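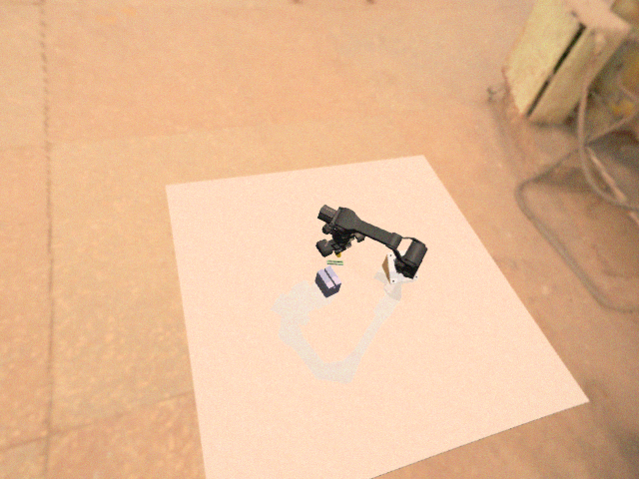 ## 4. Greifer in der Simulation vergleichen

Bevor Sie einen neuen Greifer an den echten Arm schrauben, lohnt sich ein Durchlauf in der Simulation — das kostet Sie eine Tasse Kaffee und schont die Servos. Wir vergleichen in diesem Abschnitt die beiden Greifer Jimum und Cesora, die Sie in der Sostano-Bibliothek schon fertig angelegt finden.

1. Öffnen Sie die Tischszene und warten Sie bitte, bis alle Texturen geladen sind. Beim ersten Mal dauert das gern etwas länger.
2. Wählen Sie unter *Werkzeug* den Greifer Jimum und klicken Sie auf *Übernehmen*. Der Arm fährt dabei in die Grundstellung.
3. Stellen Sie die Bildbreite der virtuellen Kamera auf 768 Pixel. Mit kleineren Werten geht es flotter, aber die Fingerspitzen sind dann kaum noch vom Untergrund zu unterscheiden.
4. Starten Sie acht Greifversuche mit dem Block. Verdrehen Sie ihn zwischendurch ruhig ein wenig, denn so schön gerade wie im Lehrbuch liegt er später auf Ihrem Tisch auch nicht.
5. Speichern Sie das Protokoll, wechseln Sie zu Cesora und wiederholen Sie den Schritt 4 mit denselben Blockpositionen.

> **Hinweis:** Lassen Sie die Schatten eingeschaltet, wenn Sie die Bilder auch für die Objekterkennung verwenden möchten. Muammer Gündoğdu hat sie bei seinen ersten Vergleichen abgeschaltet und durfte am Sonntag alles noch einmal rechnen.

> **Vorsicht:** Übertragen Sie die Schließkraft nicht ungeprüft auf den echten Arm! Beginnen Sie am Tsolakis-Controller mit Stufe 2 und gehen Sie erst nach etwa drei sauberen Griffen höher.

Weichen die Protokolle stark voneinander ab, prüfen Sie zuerst den Reibwert der Finger. Die Tabelle dazu hat Coralie Mahuika zusammengestellt — Sie finden sie im Anhang, gleich hinter den Kabelplänen.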